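Thread on the Girkach allowance payments, as several people have asked me to put the sequence in one place. I have read the circular, the payment schedule and the replies from the local office. Sources are given where I have them. 1/

Background. Corps members posted to Girkach are paid a federal allowance plus a local top-up from the host council. The federal part has arrived on time. The dispute concerns the top-up only. A lot of the angry posts mix the two. 2/

The schedule lists 1562 corps members as eligible for the top-up. Of those, 165 were marked "unverified" and left off the August run. The clip that went viral at the weekend was filmed by one of the 165. 3/

In the clip he says he was dropped for criticising the council online. I can't confirm that. His name is on the unverified list, but the list is dated 7 days before his first critical post. Both dates can be checked by anyone with the PDF. 4/

What "unverified" means: the biometric clearance taken at the place of posting did not match the record made at camp. It does not mean the person is absent or a ghost name. The council's own circular says this in paragraph two, then uses "absentee" in paragraph five. That wording caused half the row. 5/

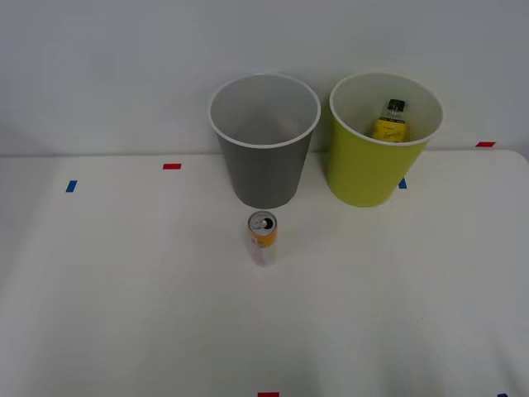
The mismatch is heavily weighted to one clearance point. Of the 165, 80 cleared at the Abubakar Road centre. The other 85 are spread over the remaining centres. A faulty reader would explain that pattern. So would a badly trained clerk. The data does not separate them. 6/

The readers are supplied by Fluron under a contract the council has not published. I asked for it and was told to apply in writing. I have applied in writing. 7/

Chukwuemeka Amadi, who speaks for the affected members, told me they want re-clearance at a different centre and back pay in a single transfer. The council has offered re-clearance at the same centre, with back pay split over two months. That is the whole of the gap between them as of today, September 27, 2023. 8/

On the claim that members were threatened with an extension of service: I have seen one text message. It says failure to re-clear "may attract" an extension. It is unsigned and the number is not listed for the office. Treat it as unconfirmed — I do. 9/

Several accounts are sharing a letter said to cancel the top-up altogether. The reference number on it belongs to a notice about market stalls. Please stop forwarding it. 10/

If you are on the list: keep your clearance slip, photograph both sides, and get the officer's name when you re-clear. The closing date is in October but the circular gives two different days, so work to the earlier one. 11/

Correction to post 5: "absentee" is in paragraph six of the circular. Paragraph five is the payment table. 12/

Someone asked whether Saltstead has the same problem. It uses paper clearance and its August run went out in full, going by the schedule. I haven't spoken to anyone posted there. 13/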